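Frequently Asked Questions: Helping Out at the Usville Recording Room

Thanks so much for your interest in the Jestonine project! We get a lot of letters from people who have signed up for a session, or who are thinking it over, and the same questions come up again and again, so we have gathered them here. If yours is missing, write to Anika Lindgren at the front desk and she will get back to you (she is very good about it, though February tends to be a busy month for her).

What will I be doing during a session?

You will be guiding a robot by hand through a small everyday job, over and over, while the computer keeps a record of what the arms did and what the cameras saw. Each run-through is what we call an example. Put enough of them together and the learning system begins to pick up how the job goes, including all the little corrections people make without thinking.

Do I need any experience?

Not a bit. We have had retired teachers, bakers, a piano tuner and plenty of students, and everyone gets a proper introduction before anything is recorded. Your first 8 tries are only for practice and are never kept, so please don't worry if you drop things or get your left and right mixed up. We all did.

What kinds of jobs are we recording right now?

At the moment we are working on packing, so most of what you handle will be cardboard: flat blanks with fold lines, open boxes, and the sort of thing that might go in them, like a bundled cable. Cardboard is springy and stubborn, and a flap will often pop back up just when you thought you were finished, so take your time with it. The tables have a green cloth on them, held with clips along the edge, and we do ask that you leave the clips where they are.

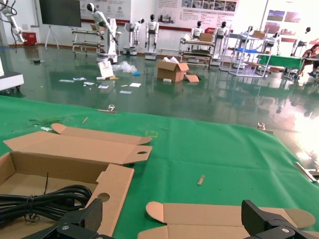
How long does a session last?

Plan on 3 hours, with two breaks that you can take whenever you like. Most people find that their attention starts to wander before their hands get tired, and we would much sooner have you stop for a cup of tea than push on.

What happens if I make a mistake in the middle of an example?

Keep going if you can! A run where a flap slips and you calmly go back for it is very useful to us. If you get truly stuck, press the gray button and Ezekiel Tran, who looks after the recordings, will mark that one to be set aside.

How many examples do you need?

Our goal for the packing job is 435 good ones, shared among everybody who comes in. There is no quota for you personally, and we never race people against each other.

Will my voice be recorded?

No, the microphones are switched off, so feel free to chat or hum.

Where do I park?

Use the Dubey Street lot and come in by the side door. If you are taking the bus from Cadthorpe, get off at the library and walk back one block.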